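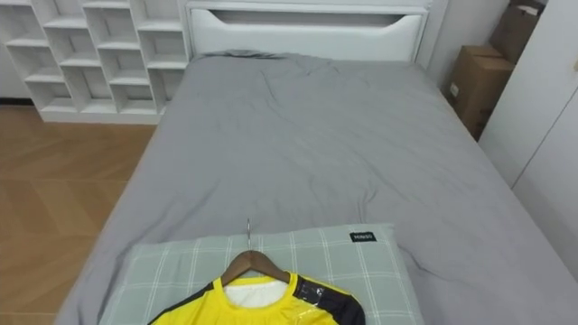 4.2 The bed as a place of work

We had planned to give this section to the kitchen, where so much of the talk about housework begins, but the diaries kept pulling us back to the bedroom. Of the 347 diary entries collected for the study, 123 mention making or changing a bed, and a good many of those go on for far longer than the task itself could have taken. People like to talk about beds! They told us how their mothers folded a corner, which side they start on, and what they do with the pillows while their hands are full of sheet (a question we had not thought to ask, and were glad to be told about anyway).

The 16 households who kept diaries from September onward used the printed booklet described in Section 3, and we followed the coding guide drawn up by Hok-lam Sin for the earlier Nyamweya housing study, with small changes. Under that guide a bed is "open" when its sheet can be reached and smoothed from both long sides, and "closed" when a wall or stored goods make one side hard to get to. The bedroom in Figure 2 was coded as closed. Cardboard boxes sit in the space between the mattress and the wall, and on that side a person has to lean across from the mattress or shift the boxes first. The other long side meets a clear stretch of parquet floor, so the reaching and pulling can be done standing up.

Closed beds came up again and again in the entries written soon after a move. One diary keeper, who had kept her winter clothes in cartons beside the bed for most of a season, wrote that she had "stopped believing in that side of the mattress." She made the near side with care, gave the far side a tug, and went off to work. Another slept on the far side himself and found that the creases bothered him only at night. We were fond of both entries, and they say something useful about how storage and bedding get in each other's way in a small room, even when there are shelves standing free nearby.

Pillows deserve a word of their own. The guide, which was first written with the Mirkix furnished apartments in mind, assumed that pillows would be found at the headboard or on the floor, and it had no code for anything in between. We added one, "pillows at foot," for beds like this one.

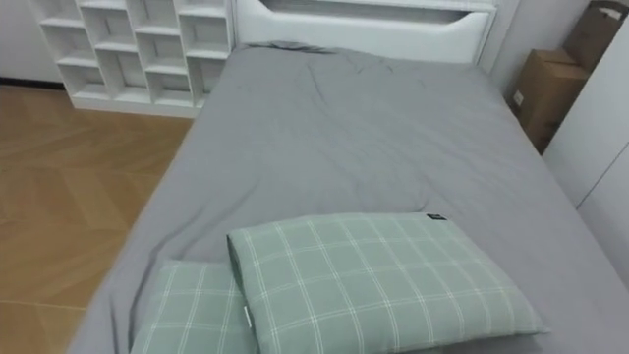

Figure 2. Bed coded as closed, with checked pillows at the end away from the headboard and creases left in the gray sheet.

In the diaries, the foot of the bed served as a sort of waiting room. Things were put down there while the upper half was seen to, and it was also where people laid the next item they meant to use, whether a fresh case, a folded blanket or the book they had been reading. Several writers described carrying the pillows up to the headboard as the moment the job felt finished, whatever the sheet looked like underneath. We did not treat wrinkles as a sign of poor work, then, and the coders recorded only whether they could be seen on the upper half, the lower half or along the sides.

The headboard was entered separately, following the practice of the Flaranar bedroom survey, as "plain," "slatted" or "with opening." The white one in this room has a long slot near its top and went into the last group. Diary keepers with headboards of that kind mentioned them mostly when dusting, and with some feeling. Their remarks are taken up again in Section 4.3, together with the entries on shelves.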